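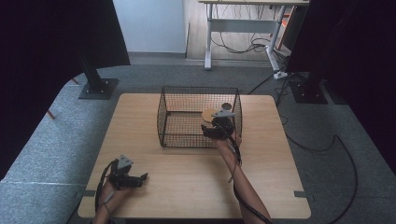 Figure 5. Wire-mesh basket on the square table, with a small round item at its right side.

3.2 Container and table

All placing trials used an open container on a bare wooden tabletop. We chose a rectangular black wire-mesh basket over the solid bins of the Pollden study because its contents can be checked from the side as well as from the top. The mesh also gives a clear outline against pale wood. Its drawback is that flat items tend to lean on the wall instead of lying down, and a leaning item takes up more of the floor of the basket than its size suggests.

The basket was set toward the back of the table with its long side running left to right. It was not fixed down. A light push on the wall could turn it, and we scored a trial as disturbed if the basket had moved more than 8 mm by the end. Small round items were placed one at a time, starting at either short end.

Of the 200 trials at the Tistside site, 70 ended with at least one item leaning on the mesh. Most of these were disc-shaped items let go close to the wall. Items released nearer the middle usually settled flat. Joyce Obura scored all trials, and a second scorer at Lendasden repeated the work in October. The two sets of scores differed on five trials, which were left out of Table 2.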